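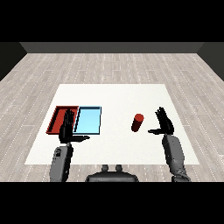

Progress report on the Korkusura song project
To: the Soliman Fund
From: Ionuț Voicu, project lead
May 17, 2018

Dear friends at the Fund,

I am sorry this comes to you a little later than we agreed. The last stretch has been taken up with rehearsals, and I wanted to wait until the second recording session was behind us so I could tell you about it properly.

You will remember that when we applied, the plan was a choir and a small band made up of people who use the Randell drop-in, singing songs they had written themselves, with a record at the end of it and the money from the record going back to the drop-in kitchen. I'm very happy to say that the plan has more or less held, though a few parts of it have grown in directions we hadn't expected.

The choir now has 52 people on the list. On a normal evening we see about 23 of them, which suits the room quite well, and the faces change from week to week depending on work, buses, health and the weather. We had hoped for a steadier core by this point. What we have found is that people come back after a gap more easily if we don't make anything of it, so we stopped taking attendance out loud and just keep a sheet by the kettle.

The writing sessions have been the real joy of the spring. We began with an open table, paper and pens, and a guitar being passed around, and for the first few meetings we mostly got jokes and half a verse about the parking lot (a good half verse, to be fair to its author). Then one of the older members brought in a lullaby her grandmother used to sing, with only two lines she could still remember, and the whole group set about finishing it for her. That became "Korkusura," which gave the project its name and will be the first track on the record. I have heard it more times than I can count and I still have to look at the floor during the last chorus.

Six songs are finished and four of those are recorded. We did the recording at Tindex, the small studio behind the old bakery, who gave us two full days at their evening rate and threw in the use of the piano. The first day was slow. Most of the singers had never worn headphones to sing before, and we lost the morning to getting used to it. The second day went much better, and we came away with three usable takes before supper. The remaining two songs need a fiddle part, and our fiddle player has been away looking after her father, so those will have to wait until she is back.

On money, we have spent 84 percent of the first payment. Studio time was the largest piece, followed by bus fares and food, and food has run over what we budgeted. We thought tea and cookies would do, but people were arriving straight from work with nothing in them, and two hours of singing is a long time on an empty stomach - so we now put on soup and bread every week. I would like your permission to move what is left in the printing line over to food. We can cover it by pressing 100 CDs in place of the larger run and putting everything else out as a download. The full breakdown is in the attached sheet.

There are two things still worrying me a bit. The hall at Randell is booked for other uses through much of the summer, and I don't yet have a firm answer on where we will rehearse. The church across the road has been kind about it but their piano is in a sad state. The other is the release concert. We had talked about an outdoor show, and several of the singers have told me quietly that they would much prefer to be indoors, in front of people they know, the first time around. I am inclined to listen to them, and would be glad of your thoughts.

Between now and the next report we mean to finish the last two recordings, get the mixes done, and settle the cover, which has been argued over very cheerfully and at great length. I'll send rough mixes as soon as I have them.

If any of you are free to visit a rehearsal, please do come. We start at six, soup is at half past five, and you will be expected to sing.

With warm thanks from all of us,

Ionuț Voicu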